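Filed under: Grant reports / Packing and storage

Progress report to the Kaijage fund
Prepared by Torunn Strand, Zutport packing hall, Tue 5 March

1. Work in the period
The grant covers the sorting of 300 painted blocks and the upkeep of the metal bins they are stored in. Sorting began in December. Erasto Koech has listed the stock by shape and 28 blocks have been put aside for repainting. Jeptoo Magesa has revised the stock sheet to match.

2. Condition of the bins
The large grey bin remains in use. Its floor is bare metal, scuffed and finely scratched, with cloudy bright patches. The whitish panel section by the far wall has a ragged edge to its coating, and grey metal shows through. The painted sides are to be checked again at the end of the period. A quote for recoating has been requested from Dindska.

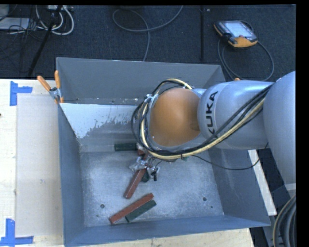
3. Spending
Paint and labels were bought within budget. The recoating line is unspent. Amna Mughal holds the receipts.

4. Next period
Repainting of the blocks set aside will take 12 working days. Recoating depends on the quote. We ask the fund to carry the unspent line forward by 3 months.

0 comments | 3 shares

Contact the Zutport office | Back to top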